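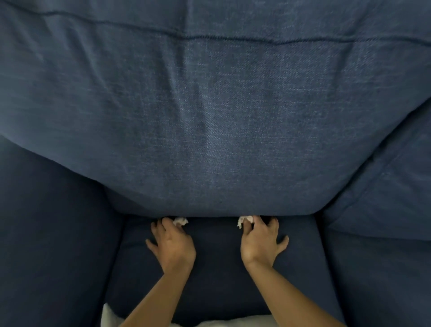 Blue woven upholstery fabric with a raised seam.

Print this page | E-mail this page

Checking a used car before part exchange

The figure a dealer offers depends on condition and paperwork. Allow about 80 minutes for the steps below, and do them in daylight.

1. Find the service book, both keys and the registration document. Dealers using the Closance price guide deduct for a missing key.

2. Request a settlement figure from your lender if finance is outstanding. It is normally valid for a limited period, so note the expiry date. On a Nurmi agreement the figure includes a closing fee of £100.

3. Vacuum the seats, then clean the fabric with a damp cloth. Work along the seams and do not soak the padding.

4. Measure tyre tread at three points across each tyre. Record the lowest reading - not the average.

5. Enter the mileage and registration in the Luvumar valuation form. Answer the damage questions in full. Undeclared marks are deducted at handover.

6. Subtract the settlement figure from the valuation. If the valuation is £436 higher, that sum goes towards the deposit on the next car. If the result is negative, the shortfall must be paid or added to the new loan.

Emberg plates issued from September use the newer form, which has an extra page for battery condition.

Last updated: June 16, 2025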